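Keeping wine at home without a cellar

I get asked this a lot by friends who have just bought their first nice case and have nowhere to put it. I live in a second-floor apartment with no basement, so everything I know comes from closets, corners and a few mistakes (some of them expensive!).

Pick the boring closet

The kitchen is the worst room in the house for wine. The oven goes on, the window gets the afternoon sun, and the top of the fridge hums all day long. My bottles went into the hall closet behind the coats, on the floor, against an inside wall. It holds 33 bottles if I'm stubborn about it. Put a cheap thermometer in there and check it in August before you trust it with anything good.

Lay them down, mostly

Corks like to stay damp, so those bottles go on their sides. Screw caps can stand up. I used a Tendard stacking rack for years and then added a second one on top, which was a little wobbly until I screwed it to the wall.

Label the necks

I tie a paper tag on each neck with the year I bought it and the year I want to open it. No more pulling out every bottle to read it! My Skeswood red has been tagged "wait" for so long that the string has faded.

Stand old bottles up the day before

Anything with sediment gets moved upright the evening before dinner. I do it while I'm sorting out the table, otherwise I forget. Then pour slowly – slower than that – and stop when you see the cloudy stuff reach the neck.
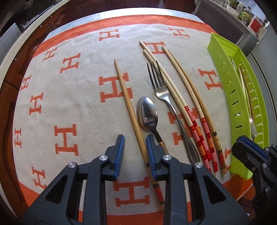
Save the last glass

Half a bottle left over? Pour it into a small clean bottle, right up to the top, and put it in the fridge. Mine keeps for 2 days and is still nice to drink. After that it goes in the stew.

When to buy a wine fridge

I held out until I had a case of Climach that cost me more than 200 dollars, and then I got nervous. You don't need one for bottles you'll drink this year. If you do buy, measure the door swing first, and leave a gap behind it for air.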